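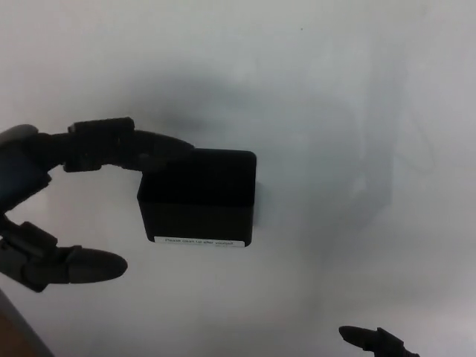

Midance Street Sounds

A collection of field recordings from one ordinary town, with notes

Version 2, README last touched in February

What you've got

Midance Street Sounds is a set of 341 short audio recordings made in and near the town of Tivemard: markets, bus stops, stairwells, a ferry landing, two bakeries, a lot of rain. Each recording comes with a plain text note saying where the microphone stood, what the weather was doing, and which sounds can be heard. I started it as a way of getting better at listening on my walk to work, and it got big enough that sharing it seemed like the obvious next step!

People have used version 1 for radio plays, for hearing-awareness lessons in schools, and for testing software that sorts everyday noises into groups. I'm delighted by all of it. If you do something with these, please tell me, even if it's tiny.

What's in the folders

audio/ holds the recordings as stereo WAV files, 48 kHz, 24 bit.

audio_small/ holds the same recordings as mono FLAC at 16 kHz. Get this one first if your connection is slow. The file names match exactly.

notes/ holds one text file per recording.

tables/ holds three CSV files: recordings.csv, labels.csv and places.csv. They join on recording_id and place_id.

extras/ holds 9 long takes that I couldn't bear to cut down. They have notes but no labels, and they aren't counted in the 341. Start with the ferry landing at 5:40 a.m. The ropes creak for minutes before the engine comes up, and there's a gull with terrible timing.

The fields in recordings.csv

recording_id: a four-digit number. The numbers have gaps where I removed takes. I didn't renumber, so version 1 references still work.

place_id: points to places.csv.

month: the bare month, written out. Years are left off on purpose.

time_of_day: local time to the nearest ten minutes.

seconds: length after trimming.

weather: one of dry, drizzle, rain, wind, snow, indoor. If it was both raining and windy I put down whichever was louder.

surface: what the ground was made of near the microphone, such as gravel, cobbles, tile or grass. I added this in version 2, and it's my favorite column. Footsteps on wet cobbles and footsteps on gravel are practically different instruments.

wind_noise: 0 for none, 1 for a little, 2 for plenty. Filter out the 2s if you want clean sound. Keep them if you want to know what the harbor is like.

The labels

labels.csv has one row for each sound event, with a start, an end and a name taken from a list of 130 names. The list is flat. I tried a tree, with "vehicle" at the top and "moped, badly kept" somewhere down at the bottom, and spent more time arguing with myself over branches than listening. The flat list is in labels_list.txt and you can group the names any way you like.

A few naming choices that trip people up:

"bell" is for anything struck on purpose, including bicycle bells and shop door bells. Church bells have their own name, "church_bell", because there are so many of them.

"voice_far" means you can tell someone is talking but can't make out words. I cut or replaced any stretch where a private conversation could be followed.

"shutter" means a metal shop shutter going up or down. Camera shutters don't appear anywhere.

"feng" is the local name for the low hum that comes off the old footbridge in a steady wind. There wasn't an English word that did the job, so I kept it. It's down near the bottom of what small speakers can manage — use headphones.

"unknown" is real and I left it in. If you can say what's tapping in 0217, write to me. I've been back to that stairwell several times and still can't find it.

How the recordings were made

Nearly everything was recorded with a pair of small omni microphones clipped to a coat hanger, about as wide apart as my ears, under a homemade fur cover. The recorder sat in my bag. Levels were set by hand and left alone for the whole take, so a quiet morning file really is quieter than a market file. Please don't normalize the lot before you've heard a few as they are! The difference between the loud and quiet ones is half the pleasure.

Trimming was done by ear. I took off my own footsteps at the start and my own fumbling at the end, and put a short fade on each side. There's no noise reduction on any file.

Labels were made in Prulomis, a little annotation program I wrote for this project. It shows the sound as a picture, plays it in loops, and saves to plain CSV. It lives in tools/prulomis with its own README. It's slow with very long files and I know about it.

Where it falls short

Summer is thin. I'm away for much of July and August, and the outdoor cafés are poorly covered as a result.

Nights are thin too. There are plenty of dawns, thanks to the bakeries, and very little between midnight and 4 a.m.

Everything comes from one town. A model trained on these files will know Tivemard's buses extremely well and may be puzzled by yours.

Label ends are less precise than label starts. A passing car fades for a long time, and on different days I gave up on it at different points.

Changes since version 1

Added the surface column and filled it in for every recording.

Split "water" into "rain_gutter", "fountain", "waves" and "tap".

Replaced 0088, which was the wrong file.

Fixed the swapped left and right channels in the tram depot recordings. The trams now go the way they went.

Moved the long takes into extras/.

Using it

Everything is released under CC BY 4.0. Please credit it as "Midance Street Sounds, version 2." That covers the audio, the notes and the tables. Prulomis is under the MIT license.

If you only need a taste, sample_list.txt names a small mixed set that gives a fair idea of the whole. Load the CSV files as UTF-8, as several street names have accents in them and some spreadsheet programs will chew them up.

Sending corrections

Open an issue with the recording_id, the time in seconds and what you hear. One line is plenty. Label corrections go into the next version, and the list of changes will say which rows moved. I'd especially love help with birds — I can tell a blackbird from a crow, and past that the "bird_other" label is doing a great deal of work.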